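Topic: Two-arm cell on drawer checks, what happened to your shifts?

fesfahani
Nov 10, 2022
We build TV consoles at the Sestcombe plant. Final inspection is moving from a two-person bench to simulation-trained arms. Cycle covers drawer pull, interior check, close. Looking for numbers from shops that have already done it.

ohalasz_qa
Ran the Gellar line through the same change. Throughput went from 600 units a shift to 750. Headcount on the bench went from six to two. The other four were moved to packing at the same grade.

dmahmoudi
Same grade, but packing has no piece bonus. Leave that out and the comparison is worthless.

ohalasz_qa
Fair. The bonus was bought out for one year. After that it is gone.

zarei_fitter
The inspectors who stayed now spend most of the shift clearing faults and tagging rejects. I used to feel a bad runner through my hand before it showed. Now I read a force plot. Less shoulder pain, I will give it that.

dmahmoudi
Did anyone pay you for the new skill?

zarei_fitter
No.

jbouvier
Disagree that the hand feel is lost. We had our fitters set the pull force limits, 253 test pulls logged, and the reject rate matched theirs. Paid as training hours – get that in writing before commissioning.

fesfahani
Useful. Training hours are not in our plan yet, I will raise it. Render from our sim attached. Is one arm on the corner enough, or do you pull with both?

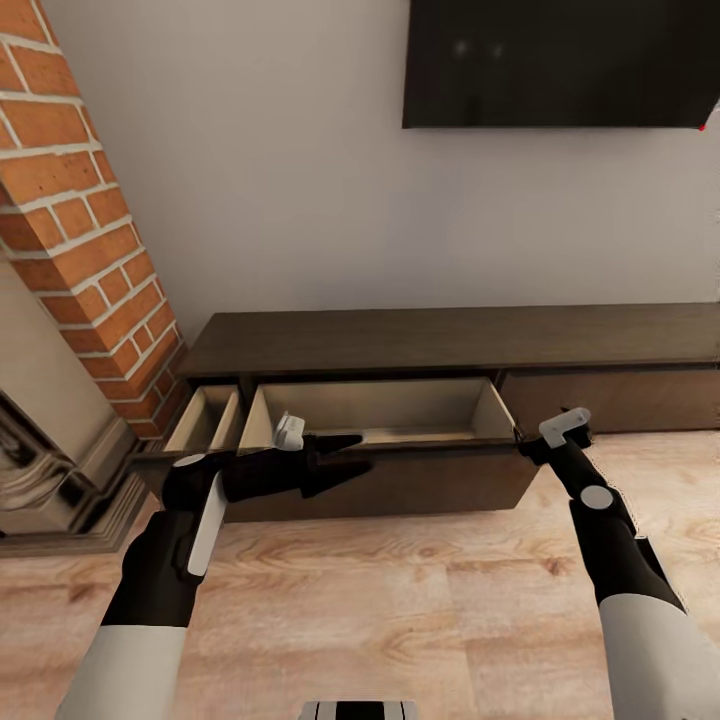

Sim render, center drawer pulled out, right gripper on the front corner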